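Section 4: Oiling the Top

Read this whole section before you open the can. We know you won't, so the important parts are repeated further down.

Your Pakside dining table ships with the frame sealed and the top bare. This was a decision, made in February by people who wanted you to choose your own finish. It also means that until you finish it, the top will absorb red wine the way a four-year-old absorbs swear words.

You will need:
One can of Aaltonen table oil (the small one, 188 ml, is enough for two coats)
Sandpaper, 180 grit and 240 grit
Lint-free cotton rags, more than you think
A metal bucket with a lid, or a metal bucket and some water
Old clothes. If they are not old now, they will be.

4.1 Sanding

1. Remove the extension leaves and lay them beside the main top on the same trestles. Everything that will be seen together should be sanded together.
2. Sand with 180 grit, with the grain, from one end to the other. Use a block. Your fingertips feel flat to you, but the table will disagree.
3. Wipe with a barely damp rag and leave it for 50 minutes. The fibers will stand up and the surface will feel worse than when you started. Carry on.
4. Sand again with 240 grit, lightly.
5. Vacuum, then wipe with a dry rag. Check the underside edge, where dust goes to wait for wet oil.

Note: Do not use the orbital sander you got for your birthday on the edges. The Brametti edge profile is a soft curve and it took Giang Khúc in our workshop a long time to get it right. It takes a power sander four seconds to get it wrong.

4.2 First coat

1. Stir the oil. Shaking puts bubbles in it, and the bubbles end up on your table.
2. Pour a puddle the size of a coaster in the middle of the top and spread it with a folded rag, working outward.
3. Leave it 15 minutes. Go and wash a cup or something.
4. Wipe off everything that has not soaked in. All of it. If you think you have finished wiping, turn to a clean part of the rag and do it again.
5. Let it dry overnight with a window open.

CAUTION: Oily rags can heat up and catch fire by themselves while you are asleep and feeling pleased with your table. Put used rags in the metal bucket, cover them with water, and close the lid. Do not ball them up in the trash.

CAUTION: Keep cats out of the room. This is for the table's benefit as much as the cat's.

4.3 Second coat

Repeat 4.2 with half as much oil. The second coat is where people get generous, and generous means sticky. If the top is still tacky after a full day, rub it hard with a rag dampened with fresh oil, wipe dry, and wait again. 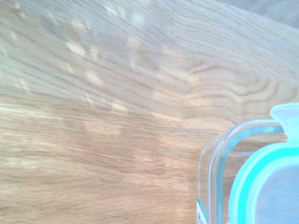 4.4 Curing

The top is dry to the touch the next morning and properly cured in two weeks. In between, you may look at it. Light meals are allowed after three days, with placemats. Keep hot dishes, houseplants, and homework off it until the two weeks are up.

Expect the color to deepen over the first year. If you keep a runner or a stack of mail in one place the whole time, you will find a perfect outline of it later. Move things around.

4.5 Parts and help

Undico applicator pad, part 265
Replacement edge block, part 638

Questions about finishing go to Nhyira Dogbe at the service desk. She has heard the one about olive oil. Please don't use olive oil.

For leg leveling and the squeak, see Section 5.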